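Comitz Community Help > Small robot arms > Grippers and end effectors

Printed two-finger gripper drops soft objects, should I change fingers or the servo?

Posted by Ok-hee Seol

Hello everyone. I am building my first small arm and I would like some advice before I spend more money. English is my second language, so please ask me if something is unclear.

My arm is 3D printed, with hobby type bus servos in every joint. I have two grippers which I can mount on it. The first is the standard printed gripper that comes with the files, with two long tapered fingers. The second is the Fledero parallel gripper, which I bought used. It has short flat jaws that stay parallel when they close.

My test is to pick up small soft things and put them into a container. I chose gummy candies because they are cheap and every piece is a little different. With a wooden cube both grippers work well. With the candies I have trouble with both, but it is a different trouble:

The tapered fingers go in nicely between the pieces, but when they close the candy rolls out at the tip or turns sideways. Then I lose it on the way up.

The Fledero holds very firmly when it has the piece. But the jaws are wide, so they hit the neighbouring candy or the wall of the container first, and then the servo goes into overload and I must restart it.

Here is the setup with the tapered fingers, going to the jar.
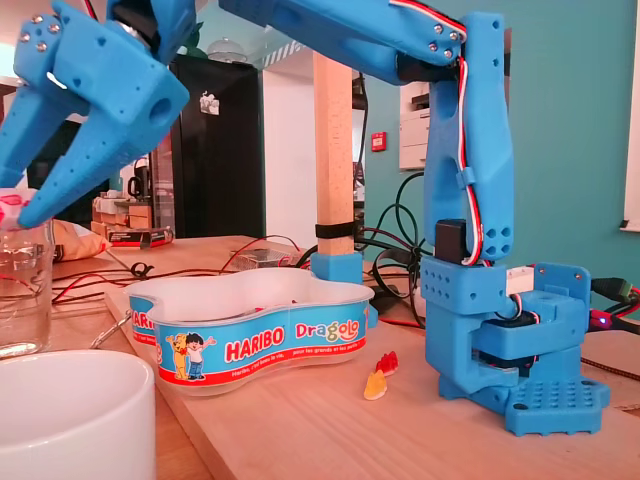 Tapered fingers at the jar, Dragolo tub in the middle of the table.

I control it with the Shim board and I replay positions which I record by hand. I have set the torque limit for the gripper servo to 800 from a maximum of 1,000, in both cases the same. I made 20 tries with each gripper, always one candy from the table into the jar. The tapered fingers succeeded in 11 and the Fledero in 9, so for me there is no clear winner.

My questions are: is it better to stay with the tapered fingers and change the tips, or to find narrower jaws for the Fledero? And is my torque limit too high for something soft? I also have an Amari wrist camera which I have not mounted yet, in case this helps.

Thank you for reading.

bracketandbolt

800 is way too high for candy. Turn it down. Also wash your hands before you eat the test pieces lol

Chae-won Kong

Hello Ok-hee, I had almost the same problem last winter, only my objects were small pieces of foam. I am also not a native speaker, so I think we will understand each other.

I would stay with the tapered fingers. With 20 tries, 11 against 9 is a difference that can be pure luck, so please do not decide from this number. But the type of failure is useful. Slipping at the tip is a thing you can repair with the finger surface. Hitting the neighbours comes from the shape of the jaw, and to repair this you must design new parts, and for a used gripper you maybe do not find the drawings.

What I did, in this order:

First, the tips. Bare printed plastic is quite slippery, and the layer lines do not help as much as one would think. I put a small sleeve of heat-shrink tube on each finger, covering the last 18 mm, and heated it carefully. If you use too much heat the finger bends, I lost one pair like this. Some people use the grip tape for tennis rackets. It holds better than the tube, but it collects sugar and dust, and after one afternoon it is worse than nothing.

Second, the closing position. When you record by hand, you probably push the fingers closed until you feel the candy, and the recorded angle is exactly at the surface. On replay there is almost no squeeze. Add a few degrees to the closed position by hand in the file. I believe this is the biggest part of your problem, more than the tips.

Third, the torque. The answer before me is right about the direction, but I would not go down in one big step. If the limit is too low the fingers stop before they reach the candy, because the gearing has its own friction. Go down in small steps until a candy keeps its shape in the grip, then stay there. Note that the same number does not mean the same force on the two grippers. The lever is different, so your comparison with an equal limit is a bit unfair to one of them. I cannot say to which one without seeing the linkage.

Also check how you approach the piece. Two fingers closing on the short side of a gummy will turn it – on the long side they hold it much better. If you replay fixed positions, you must put each candy down in the same direction every time. I drew a small outline on paper and taped the paper to the table. It looks like kindergarten but my results became repeatable.

About the camera: I would leave it off for now. It adds weight at the wrist and your recorded positions will sag a little, so you would have to record them all again. When the gripping is reliable, then mount it and start over.

Ok-hee Seol

Thank you both. I looked into my file and Chae-won is correct, the closed angle was only touching. I added four degrees and reduced the limit to 500, without any change to the tips, and now it is 16 from 20 with the tapered fingers. The four failures were all pieces lying in the wrong direction. I will do the paper outline tomorrow.

For the Fledero I tried the same change and it made no difference, it still goes into overload at the wall of the container. I will keep it for the cubes.

One more small thing, does the heat-shrink need glue inside, or is the normal type enough?

Chae-won Kong

Normal type is enough. With the glue type you cannot change it later without damage to the finger.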